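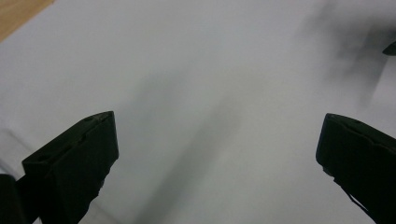
Skollutbridge open day, 17th August, student robot club. Got to Elton hall late, parking hopeless. Two black fingers over a plain white top, gap wide open, and a club member talking me thruogh the Salehi project. They've logged 787 goes since February. Target is over 400 more. Slow going, good fun.

Next bit was the small stuff. Light things, awkward shapes. Jisodine is their name for the grip software, still being rewritten.
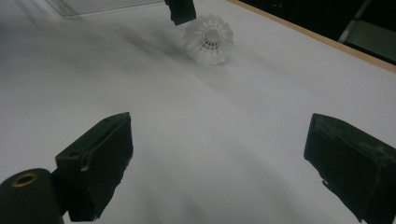
Plastic shuttlecock on the white table, fingers open.

Tea 82p. Back by 2, missed the talk.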